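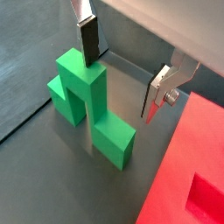
Home Walkthroughs Maps Ask Log in

We use cookies to remember your saved games and forum settings. Accept Manage

Sturkgate: is the Pfister vault worth opening before the crypt?

Posted by mothbucket

I'm in Plukitz with a party of level 17 characters and 1505 gold. Every guide I've read swears you should do the Pfister vault before the crypt, and every one of them seems to be copying the same paragraph. The vault key costs 159 gold and the lever room ate most of an evening. Has anybody here tested this, or is it just something people repeat? I play on the hard setting, no respec.

Stuart Catterall

It's worth it, sort of. The chest has the Taden ring, and the guides say the ring halves poison damage. I don't buy that. I took the same spider bites with it on and with it off and the difference looked pretty thin to me. What you do get is the shortcut back to the Plukitz gate, and that saves a long walk when your healer runs dry. Buy the key, skip the side rooms — the loot in there is vendor junk.

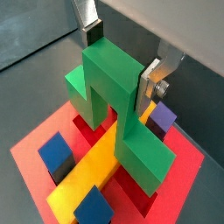
Can you go back for the vault after finishing the crypt?

Only if you leave the crypt by the upper stairs. The lower exit floods the passage and the vault door stays shut for the rest of that save.

As for the levers, pull the far one first, then the two by the statue, then the far one again. People post longer sequences with the floor plates included. I never stepped on a plate and the door opened anyway, so I'd want to see a save file before believing those matter.

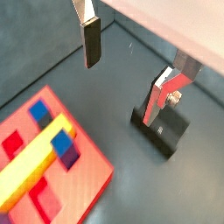 Oisín Daly
Map Editor, Sturkgate section

I'd go to the crypt first at level 18, so you're one short. The vault guardian scales with your party and the crypt boss doesn't, whatever the old wiki page claims. The extra level gives your rogue the second disarm skill, and the hallway past the levers is a misery without it.

Stuart is right about the upper stairs. I'm less sure about the ring. The tooltip changed in the July patch and I haven't seen anyone run a decent test on the hard setting, him included. Keep a save at the fork outside the crypt and hang on to your 159 gold until you've seen what the smith in Plukitz is selling.

bramblefoot

just do the vault, i did it at 17 and it was fine

Older threads Next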